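Laundry and folding help wanted - Prutden

Need 3 people for part time folding work, start March. Guest house laundry, Puvik side of Prutden, above the Vamau shop. Posted February 2021.

What you'd do: blankets, bedding, fleeces and jackets guests send down. Zip up, smooth flat on the bed, sleeves in, fold, stack. Check pockets and tags. Plaid stuff is easier than it looks, you get lines to follow. Fleece is slippery and puffs back up so a bit of patience please.

No experience needed, we show you on the first morning. Must be ok standing for long strectches and going up and down stairs with full bags. Own transport helps, bus stops at Alemayehu Road.

Shifts are 3 hours, mornings mostly. 40 a shift, paid same day. Lunch if you stay on. Somebody who can do weekends gets first pick of the rest.

To apply - drop a note through the door or leave your name at the Vamau counter. Say wich mornings you can do. No resume, just a phone number we can reach you on. Places go quick so dont wait. 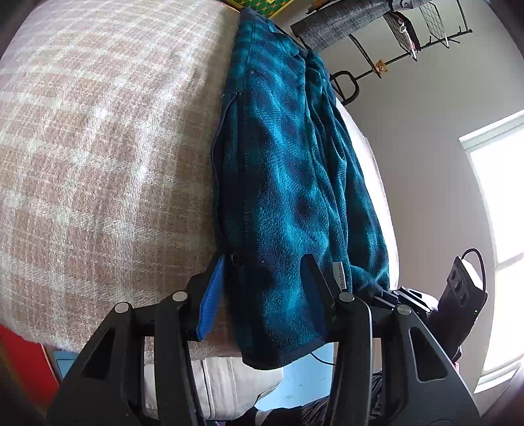

Plaid fleece on a plaid blanket, ready for folding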